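Sirkenham Technical Institute
Department of Automation and Safety
Handling Systems II: Course Handout, Unit 14
When a Grasp Goes Wrong: Snagged Hands and Flexible Packaging

Purpose of this unit

Students have so far worked with rigid items: cartons, totes and trays. Woven sacks and film bags behave differently. They fold, cling and change shape under load, and a hand with exposed joints offers many places for them to catch. This unit considers one class of fault, the snag, using the Brernside weighing cell. The cell transfers a bag from the conveyor to the bench scale and then to a green crate. Read the unit before the laboratory period and bring the Jedent fault sheet with you.

1. Definition of the fault

A snag is any unintended hold between the packaging and the robot. It differs from a failed grasp in that the controller may report success. The fingers have closed, the motor current is within limits, and the program proceeds to the lift. A frayed hem is a known hazard, as loose threads can enter the gap between a cover and a moving segment. Material may also fold over a segment and conceal the point of contact from the wrist camera.
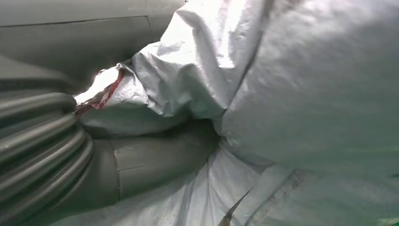 2. How the fault was recorded

The Brernside cell logged 133 bag transfers during the August trial. In 2 of them the arm began its next move with the sack still attached to the hand. Both transfers had been logged as complete. In the second case the operator pressed the stop control before the arm reached the scale, and no one was hurt. The sack was torn along one side and the run was abandoned.

The review traced the false report to the release check. The program compared finger position with the commanded open position and looked at nothing else. An open hand was therefore taken to be an empty hand.

3. Conditions to inspect at the hand

Before any run with woven packaging, inspect the screws at the finger joints, the seams between segments and the folds of the bellows. Run a gloved fingertip along each joint with the drive power locked off. A raised screw head is to be reported and the cell left out of service. 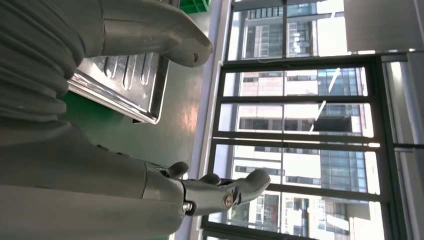

May the arm be jogged slowly to pull a snagged bag free?
Jogging is prohibited at any speed. The load on a finger joint cannot be judged by eye, and a thread that parts suddenly will release the arm toward the bench. Lock off the power and free the bag by hand.

4. Contact between sack and linkage

The most difficult cases arise when a sack lies across the top of the gripper. The finger segments may press up into the material, and fasteners, cables and pivots are then all possible catching points. Note the position of each before touching anything. Do not cut the sack until the supervisor has seen it.

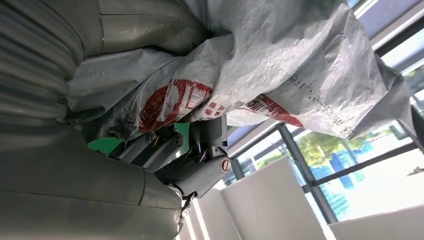 Figure 3. Woven sack over the gripper linkage, wrist camera view.

5. Revised release check

The trial program was amended as follows.

After opening, the hand holds still while the scale reading settles.
The reading is compared with the value expected for the bag.
The wrist is raised a short distance and the reading is taken again.
Any change between the two readings stops the cell and calls the operator.

The check applies to both hands, including the one not assigned to carry. An idle hand held open beside the scale can still catch a loose fold as the bag is brought across.
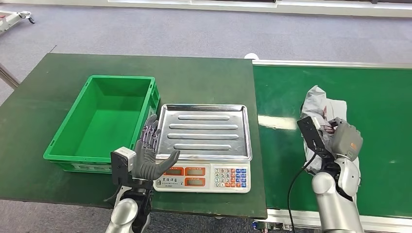 Photo: Brernside Handling Laboratory, Sirkenham

The amended program has since completed some 3,000 transfers. The stops it produced were mostly false alarms caused by bags settling on the tray. The department accepts this cost, and students may not widen the tolerance to reduce it.

6. Preparation for the laboratory

Complete Part A of the Jedent fault sheet. In Part B, explain in one paragraph why finger position alone is a poor test of release, and propose one additional signal that could be used where no scale is fitted. Submit both parts at the start of the period. Students without a signed lock-off card will not be admitted to the cell.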